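Winter Coats Put Away: A Gallery

Posted July 25, 2022

Every summer we go through the coats, jackets and padded vests in the house, clean what needs cleaning, fold everything and store it until October. This page covers this year's round. It took two afternoons in the spare bedroom and one trip to Dromport for storage bags. Captions are short. Measurements are in inches.

The hall closet
The rail is 23 inches wide and was holding far too much. Everything came off it and went to the spare room in armfuls. The floor of the closet was swept and the shelf wiped down with plain soap and water. The shelf had not been cleared since we moved in, and the paper lining went in the trash.

Sorting
Four piles: keep and store, keep and wash first, mend, give away. The wash pile was the largest. The mend pile was mostly zippers and one torn pocket. Rain shells stayed on the rail, as they get used all year here.

Pockets
Check every pocket before washing, inside ones too. This year's finds were tissues, a bus ticket, lip balm and a glove without its pair. The other glove was in a different coat.

Washing
Padded coats go in one at a time on a cool, gentle cycle with a small amount of liquid detergent. Close the zippers first and turn the coat inside out. We run a second rinse. Powder left white marks on a dark coat two years ago and we have used liquid for the padded things ever since.

Drying
Low heat with three clean tennis balls in the dryer. Stop every half hour and break up clumps in the filling by hand. Thick coats need several rounds. Afterward they hang overnight with the window open. A coat that feels dry outside can still be damp in the middle, so press the thickest part between your hands before folding.

The bags
Breathable cloth bags from Cladeck, medium size, 12 to a pack. The zipper runs along three sides and the handle is stitched on one end. We used Wastar vacuum bags before. They saved more space, but the coats came out flat and took a long time to recover.

Folding on the bed
A bed works better than a table for this, with room to spread the sleeves. Lay the coat out, smooth it from the center, and fold without pressing hard. Red quilted fabric on the purple flowered sheet.

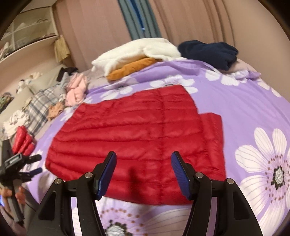
Can down and synthetic coats be stored in the same bag?
Both kinds can share a bag as long as they are clean, fully dry and loosely packed. Put the heavier one on the bottom.

Labels
A strip of masking tape on the handle end, with the contents and size written in marker. Tape peels off cleanly the next season. Tags tied on with string got caught in the zippers.

Under the bed
The bags went in a single layer on a clean cotton sheet, handles facing out. Two cedar blocks sit at the back. They were sanded lightly to bring the smell up again.

The give-away pile
Two children's coats and a long wool one with good lining. All three were brushed, buttoned and dropped off at the Okonkwo clothing exchange the same week.

The closet afterward
Rain shells, one denim jacket and six empty hangers. The mending is still in a basket by the sewing machine.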